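**Repair before replacement: a view on the floors of public buildings**

The Plirham Trust has responsibility for 16 buildings which are open to the public, among them two libraries, a swimming bath and the former corn hall at Rirnavell. In each of them the most heavily used part of the building is the one least often discussed at meetings. Roofs have their own budget line. Boilers are inspected every November. Floors are walked upon until somebody complains, and are then taken up in a single week and sent to landfill.

It is the view of this office that the practice should end. A floor which is stained, scuffed or dull is still, in most cases, a sound floor. The present policy, adopted 13 years ago, allows a covering to be replaced when its appearance is "no longer consistent with the standing of the building". That wording has no fixed meaning. It has been used to justify the removal of coverings which had lifted at the seams and were a danger to the public, and it has also been used to justify the removal of coverings which merely looked old beside new furniture.

The case of the Royer Street library is instructive. The reading room floor was laid in one piece and had given 19 years of service when the proposal to replace it came forward. The surveyor reported no movement, no damp and no loss of grip. The complaint was of marks near the issue desk. The sum requested would have paid for the cleaning and local repair of every floor in the Trust's care, with money left over for the stair nosings at Graluton House, which are in real need of attention.
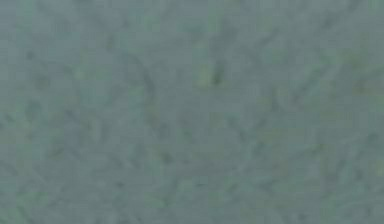
Those who favour replacement argue that visitors judge an institution by its surfaces, and the argument deserves a fair answer. Visitors do notice dirt, and they are right to do so. They are much less likely to notice ordinary variation in tone. A mottled grey-green surface, lighter in one patch and darker in the next, can carry a short dark mark for years without any reader or bather being troubled by it. Plain pale coverings, which have been preferred in recent schemes, show every heel and trolley wheel, and so create the very demand for renewal that their cost was supposed to settle. The choice of colour is therefore a financial decision as well as a decorative one, and should be treated as such when schemes are approved.

There is a further objection, which is that repair is slow and that skilled people are hard to find. This is partly true. The Trust has allowed its own knowledge to lapse, and the last member of staff trained in patching and welding seams was not replaced on retirement. Contractors prefer whole rooms to small areas, and price accordingly. A standing arrangement with one local firm, covering all the buildings and renewed each year, would go some way towards correcting this. The Graluton site has used such an arrangement for its windows for a long time - with few complaints from tenants and at a steady cost.

We do not propose that nothing should ever be replaced. Where a floor is unsafe, or where water has got beneath it, it must come up, and promptly. We propose that the present wording be struck out, and that any request for a new covering be supported by a written report on safety and condition, with a price for repair set beside the price for replacement. Where repair would cost over 30 per cent of the price of a new floor, managers should be free to choose. Below that figure, repair should be the rule.

Comments on this paper may be left at the Rirnavell office or sent by post.

Estates Office, Plirham Trust
1/5/19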